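15/05/2025

Glue test, second batch. Weighed the Bielecka hide glue dry at 401 g and soaked it overnight in the tall jar. Swelled evenly this time, no hard bits at the bottom. Strained through the Unano cloth. Joint 501 still clamped, leave it alone until July. 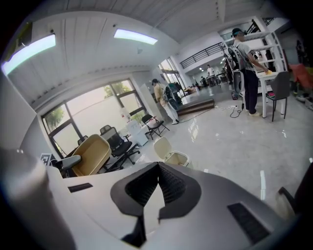
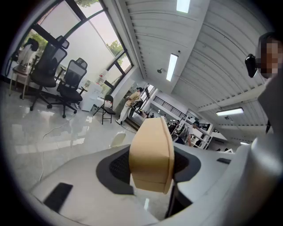
Slatted ceiling and light-colored housing in both.

Does the glue need a fresh soak if it sets in the jar?
Warm it again in the water bath and use it the same day.

Order more Flondamico clamps. Label the old jar.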